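Griltau Demonstration Data Project
Progress report to the Gonex program office
Reporting period: second, closing in August

1. Status in brief

Work in this period covered the collection of two-handed demonstrations with hand-held grippers, the comparison against remote control of the arm, and the first training runs on the combined set. The collection target for the period was met. The comparison is complete for 5 of the 6 tasks in the work plan. The sixth, cable seating, was moved to the next period after the fixture had to be redrawn. Spending is within the approved lines, with one transfer request described in section 6.

At the close of the period the set holds 2,211 accepted demonstrations. An accepted demonstration is one with a continuous pose track for both grippers, a complete jaw-width signal, and a start and end mark placed by the operator. Recordings that fail any one of these checks are kept on the archive drive but are not passed to training.

2. Collection by hand

The work plan allowed for two ways of showing a task. In the first, the operator sits at the table and does the task with a gripper in each hand. In the second, the operator drives the arm from the leader station. The Stojanović review of the first period asked us to move most of the effort to the first method, and we have done so.

The operator protocol was revised twice. Version 2 fixed the seat height and the starting position of both grippers. Version 3 added a short hold at the start of each demonstration, with the jaws open and both hands still. The hold gives the tracking software a stable reference before motion begins, and it removed most of the jumps we had been seeing in the opening seconds of a track. Demonstrations recorded under version 1 were checked again under the same rules and kept only where they passed.

Operators are now asked to do each task at the speed they would use without the grippers, and then to slow down only at contact. Earlier guidance to move slowly throughout gave smooth tracks but poor training data. The trained policy copied the slow approach and paused in places where the operator had simply been careful.

Task layout is changed between demonstrations according to a printed sheet. The sheet sets where each object goes and which hand begins. Operators are free to choose the grasp. We considered fixing the grasp as well and decided against it, as the first period showed that a policy trained on one grasp had no recovery when the object was turned.

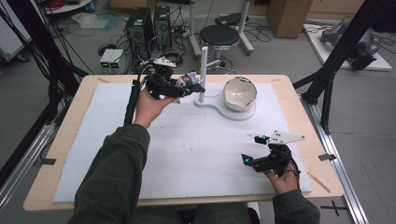
Bimanual tasks remain the slowest part of collection. The usual fault is a loss of track on one gripper when the other passes in front of it. The recording software now shows a warning when either track has been lost for longer than the limit, and the operator can stop and restart without leaving the chair. Before this change, a lost track was found only at the evening check, and a full batch could be rejected for a fault that began early in the session.

A second fault is drift between the two gripper clocks. It is small over a single demonstration but grows over a session. The clocks are now aligned at the start of every batch, and the offset is written to the log. We have not had to reject a batch for timing after this step was introduced.

3. Collection by remote control

Remote control was kept for tasks where the reach or the limits of the arm matter, and as the reference for the comparison. The leader station was serviced early in the period. One joint encoder was replaced and the gravity settings were redone. Sessions were held to 80 minutes, including breaks, after operators reported shoulder fatigue in longer ones.

The main benefit of remote control is that every recorded motion is one the arm can perform. Hand-held demonstrations carry no such guarantee. Some of them contain wrist turns outside the joint range, and others place the two grippers closer together than the arms can safely follow. These are found by replaying the track in simulation. A failed replay does not remove the demonstration from the accepted set, but it is flagged and left out of training for that arm.

The main cost is time. Operators needed much longer per demonstration on the leader station, and the gap was widest on tasks with light contact, where they could not feel the object and worked by sight alone. Two tasks that operators found easy by hand were described in their notes as tiring and uncertain under remote control.

4. Training and evaluation

Training used the Porkidach pipeline without changes to the model. Three sets were compared for each completed task: hand-held only, remote control only, and both together. All three were evaluated on the same arm, with the same starting layouts and the same stopping rules.

The combined set was the strongest on most tasks. Hand-held data alone did well on approach and grasp but was weaker at release, where small errors in jaw width matter most. Remote control data alone gave clean releases and poor handling of new layouts. The full tables are in the annex supplied with this report.

We advise caution in reading the release results. The jaw-width signal on the hand-held grippers was recalibrated partway through the period, and the demonstrations from before and after are mixed in the current set. The split will be run separately in the next period.

5. Problems and open points

Cable seating. The first fixture flexed under load and the socket moved during insertion. A stiffer version has been drawn and is with the workshop. Collection will start after a short trial with one operator.

Jaw wear. The pads on the hand-held grippers wear faster than planned, mainly on the inner edge. Worn pads change the closing width and so affect the calibration. Pads are now inspected before each session and changed on a fixed schedule.

Labeling. Start and end marks vary between operators. The variation at the end of a task is larger than at the start - some operators mark the release, others mark the return to rest. The protocol will state the return to rest as the end mark, and older marks will be corrected by script where the track allows it.

Storage. Raw video is being kept in full until the checks are final. This is using space faster than the plan assumed. We propose to keep full video for accepted demonstrations and reduced video for the rest, and ask the program office to confirm that this meets the data retention terms.

6. Resources

Staffing was as planned. Equipment spending was slightly above the line for consumables, due to the gripper pads, and below the line for travel. We request approval to transfer the unspent travel amount to consumables. No change to the total is requested.

7. Plan for the next period

Complete cable seating by both methods and close the six-task comparison.

Repeat the release analysis with the data split at the recalibration.

Issue version 4 of the operator protocol, with the end mark rule and the pad inspection included.

Deliver the flagged replay list to Gonex in the agreed format, with the reason for each flag.

Decisions needed from the program office before the next period begins: the transfer in section 6 and the retention question in section 5.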